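Home Notebook Reels Screenings People Older Newer

13 Feb 2024
Jui-lin Lo

Reel three of Lokusent again, all day, and I have finally stopped hating the man with the umbrella. For anyone picking this up cold: he walks through the back of the train station while the two brothers argue, and for a week I've been using him as my sync reference because his footsteps are the only clean sound in that stretch. I can tell you exactly which shoe squeaks.

Where we stand. The print from Ng came in four reels and three of them are scanned. Reel two has the bad splice at the wedding dinner, the one Shih-chieh found, and I've left it alone. Whoever repaired it used tape that was too wide, so there's a cloudy band across the top of the aunt's face for a couple of frames before the cut. Shih-chieh wants to lift the tape and redo it. I'd like to scan it as it is first and then let him at it, so at least we have something if the emulsion comes up with the tape. He grumbled but I think he agrees with me. (Shih-chieh, if you don't, write it here, please don't just go in on Friday with the scraper!)

The sound is the real headache. The track is optical and it's been printed a bit dense, so everything with an S in it spits. I tried Cheng-en's setting from the last job and it took the spit off the mother nicely and then made the younger brother sound like he was talking through a sock. Went halfway, which was better, and then I did the thing I always do and listened to it so many times that I couldn't hear any difference at all. Walked around the block. Came back, listened once, wrote down "halfway minus a hair." That's the setting saved as LS_R3_b. Please don't overwrite it, make a _c.

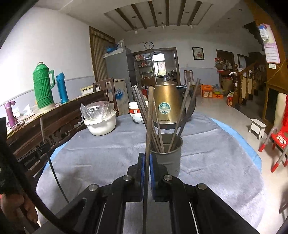 Chopsticks and the gold kettle.

Hsin-yi sent her second pass on the subtitles last night and it's so much better than the old ones, which I suspect were done from a script that didn't match the finished film. In the old version the father says "I am displeased with the weather" when he's plainly telling his son to get out of the house. Hers has "Go, then." Two words and it breaks your heart! A few places where I'd still push back:

- The song in reel one. She's translated all of it and it's lovely, but the lines run on under the dialogue and you can't read both. I'd drop the second verse.
- "Elder Brother" every single time versus using his name. I go back and forth. My vote is keep it until the train station and then switch, but that may be me being clever.
- The joke about the radio. I laughed, Yung-ching didn't. Needs a third person.

Yung-ching has been timing them against the reel three scan and says the reading speed is fine everywhere except the argument, where they talk over each other and there's just no room. She's tried putting one brother in italics. I don't love it. It looks like he's thinking.

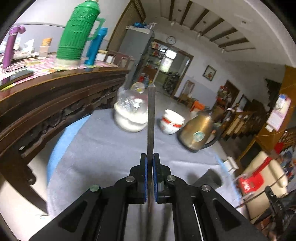
I've now watched this film more than any other in my life and I'm still not sure whether it's good. The first time through I thought it was a slow family picture with one great scene in it. Around the fifth I started noticing how often people are standing in doorways and not coming in, and then I couldn't stop seeing it, and now I think the director (who made it very young, and never made another one) may have been smarter than all of us. Cheng-en says that's what happens when you look at anything frame by frame and that I'd say the same about a shampoo commercial. Could be. He cried at the ending though, I was sitting next to him.

Color, quickly. The print has gone pink the way they all do, and the Fandotska profile gets the faces back but turns the mother's green dress into something like pond water. I pulled the blues down a touch in the shadows and it helped. Stills from before and after are in the shared folder under R3_grade. We don't have a reference for what that dress is supposed to look like, apart from the lobby card, and the lobby card has been hand-tinted by somebody who gave everybody orange lips.

Mastosbridge called about the November screening. They have the small room for us, 500 flyers are in their budget, and they want a title card that says who did the restoration. I said I'd draft one. They also asked if we could call it "newly restored" and I said let's wait until reel four is on the scanner.

To do before the next session:
- Reel four: clean, check perforations, scan
- Reel two splice, scan first, THEN tape
- Answer Hsin-yi about the song
- Find someone who hasn't heard the radio joke
- Title card wording to Mastosbridge
- Run LS_R3_b on the big speakers, I've only had it on headphones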